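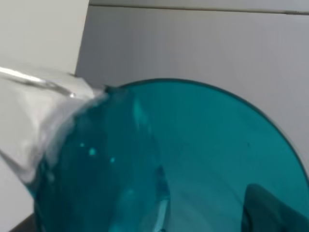 How long should I leave a fruit cake between feeds?
A week or so is plenty, with a tablespoon of brandy each time.

benedicta_q
Thanks for that, I was getting twitchy and giving mine a drop every other day! It's my gran's recipe, written on the back of a Dankwa's seed packet, and all she put was "feed well until December". She kept hers in a tin under the spare bed and we weren't allowed to so much as lift the lid.

turnstead_baker
Every other day is far too much, love. I did that my first year in Turnstead and the bottom went to pudding. Mine is a 9 inch round and it gets one spoonful a week for six weeks, then I leave it alone until the marzipan goes on.

AdomM
I'll have to disagree, I'm afraid. I soak the fruit for a good long while beforehand - two weeks in a covered bowl, dark rum and a bit of orange juice - and then I don't feed the cake at all. I've sold them at the Prurergate winter market for years and had only one complaint, and that was about the cherries.

turnstead_baker
Two weeks! I give mine one night and it's always been lovely. Doesn't the fruit taste of nothing but rum by then?

AdomM
It mellows in the oven, I promise. I go low and slow, about 40 minutes longer than most books tell you, with brown paper tied round the tin.

benedicta_q
Well, I've got enough sultanas in to try both, so I'll do a small one Adom's way and carry on feeding the big one weekly. Does it matter if the rum is the cheap sort?

AdomM
Not a bit. Cheap is all I ever use.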